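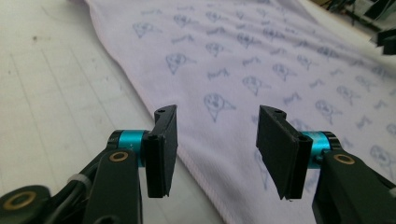
1. Introduction

Our project is about how long the juice of red grapes should stay with the skins when a winery wants to make a rosé. We worked with the Estuvar winery in Prellano, which gave us 34 kilos of Garnacha grapes from one single plot. The winery already makes a pale rosé and wanted to know if a darker one could also please its buyers.

2. Method

The grapes were crushed by hand and divided into three glass containers. The first was pressed after 6 hours, the second after 12 and the third after 24. All three were kept in the same cold room and received the same dose of yeast. The density was measured every morning, and the color was compared with a printed chart – we did not have access to a spectrophotometer during these weeks.
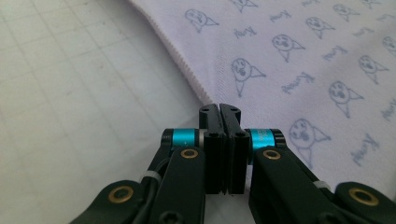 Fig. 2. Hemmed edge of the pale cloth, with the gray cutting mat.

3. Results

The three wines finished fermenting with very similar density. The difference in color was large. The first wine was close to onion skin, the second was a clear pink and the third was almost a light red. In February we organized a blind tasting with black glasses, so that the color could not influence the opinion. With black glasses, most tasters preferred the second wine. In clear glasses, the same people gave better marks to the first one. The third wine was described as bitter at the end by several tasters, and it was the only one where the word "cherry" was written down.

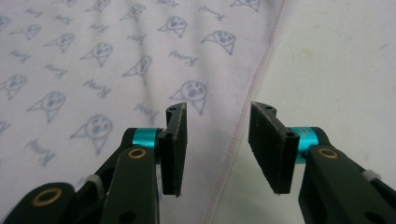

Maximiliano Alcaraz answered, when we showed him these results, that the bitterness came more from the pressing than from the hours of contact, and that we should repeat the third wine using only the juice that runs off freely. We agree with this, but we had no grapes left to try it.

4. Limits of the work

We had only one container for each time, so we cannot separate the effect of the skins from a small accident in one container. The thermometer of the cold room was also read only once a day.

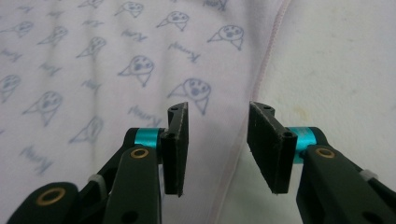 Fig. 4. White fabric with pale blue print, black fingertip pads.

5. Next step

Encarnación Moya will continue the project with the next harvest, with two containers for each time and a shorter contact of three hours.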